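Folding on the bed

9 March 2020

I do the T-shirts on Mondays, on the bed, with the sheet pulled smooth first. 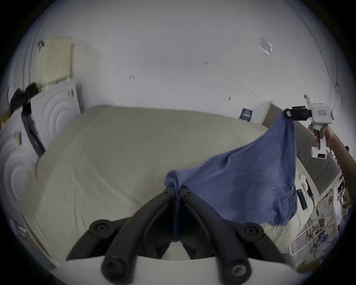
The chest of drawers we had in Rodetley was deep enough to throw things in. The one here has four shallow drawers, so everything has to be folded to the same width or it won't shut. I started doing it properly in January.

Hold the shirt by two corners, let it hang, then lay it face down. Sides in, sleeves back, bottom up to the neck. Old cotton is easier than new. My blue ones have gone soft and stay where they're put.

Chiyo rolls hers and says it saves room. I tried that for three weeks and couldn't find anything. Jumpers still go on the shelf in the wardrobe. I haven't sorted out the socks.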